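Ticket 1.166 - Greifarm legt Obst neben dem Teller ab, Stammbesetzung Teeküche
Standort: Pokora, Anlernplatz 2
Gemeldet von: Lilian Kaijage
Bearbeitung: Öztürkmen, Anlagenbetreuung
Status: gelöst, bleibt zur Beobachtung offen

Meldung

Hallo liebes Team, ich schreibe lieber etwas ausführlicher, damit ihr nicht dreimal nachfragen müsst. Am Anlernplatz üben wir seit dem Umstieg auf Pokoner das Eindecken und Abräumen, bevor der Ablauf nach vorne in die Teeküche geht. Die rote Flasche und die Tassen machen uns keinen Kummer. Die Banane schon: Von 20 Durchläufen gingen gestern 13 glatt, bei den übrigen landete sie neben dem grünen Teil oder blieb auf dem Rand hängen. Das Dumme ist, dass dann jemand von uns aufsteht und nachhilft, und so war das mit der Entlastung ja nicht gedacht. Duygu Aksoy hat früher in derselben Zeit die ganze Etage eingedeckt und sitzt jetzt neben dem Arm und passt auf. Sie nimmt es mit Humor, aber schön ist es nicht.

Den Aufbau habe ich so gelassen, wie er auf dem Einrichtungsblatt steht, mit dem kleinen Ofen neben dem Arm und dem ovalen Teller mit der Flasche weiter oben auf dem Tisch.

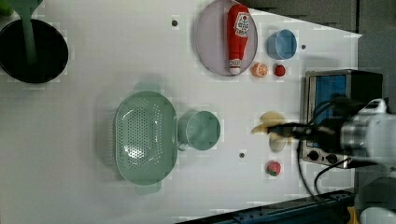 Ekrem Aydoğan: Bei uns in der Spätschicht ist es dasselbe, ich hänge mich hier mal dran. Mich stört weniger die Banane als das Danebensitzen. Wenn ich schon aufpassen soll, dann möchte ich auch selbst anhalten und die Ablage korrigieren dürfen, ohne jedes Mal bei der Schichtleitung anzurufen. Könnt ihr das gleich mit anschauen?

Rückmeldung Anlagenbetreuung, 20. Dezember 2023

Liebe Lilian, lieber Ekrem, danke euch beiden, so eine Meldung liest man gern. Ich habe mir das Protokoll bis Eintrag 929 durchgesehen und bin dann selbst herübergekommen. Folgendes habe ich der Reihe nach gemacht:

1. Ablagepunkt geprüft. In Pokoner war noch die alte Position aus der Troridow-Vorlage hinterlegt, also knapp am Rand. Ich habe den Punkt zur Tellermitte hin verschoben und unter neuem Namen gespeichert, damit ihr notfalls zurückkönnt.

2. Kabel am Arm kontrolliert. Keine Scheuerstellen, die Stecker sitzen fest. Bitte beim Wischen trotzdem nicht daran ziehen.

3. Anfahrt verlangsamt. Auf dem letzten Stück über dem grünen Teller fährt der Arm jetzt mit halber Geschwindigkeit. Das kostet pro Durchlauf ein paar Sekunden - mir ist das lieber, als dass Duygu ständig aufspringt.

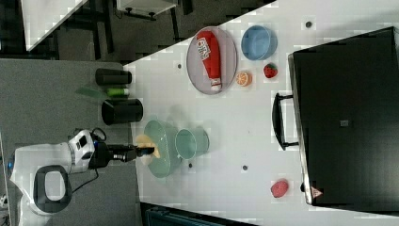
4. Rechte angepasst. Ekrem hat völlig recht. Wer am Platz angelernt ist, darf ab sofort anhalten, die Ablage nachstellen und wieder starten. Doğukan Kahraman hat das für beide Schichten freigegeben. Tragt bitte kurz ins Heft ein, was ihr verstellt habt, ein halber Satz genügt.

5. Probelauf mit Duygu. Alle Ablagen lagen im Teller. Sie hat die letzten beiden selbst nachgestellt und hatte es schneller heraus als ich damals.

Noch offen

Wie die Stunden am Anlernplatz künftig gerechnet werden, kann ich von hier aus nicht entscheiden. Die Frage liegt bei Erdal Aksoy, er möchte im Februar mit euch allen darüber sprechen. Bis dahin bleibt das Ticket offen. Wenn wieder etwas danebengeht, schreibt es einfach hier darunter, gern auch lang.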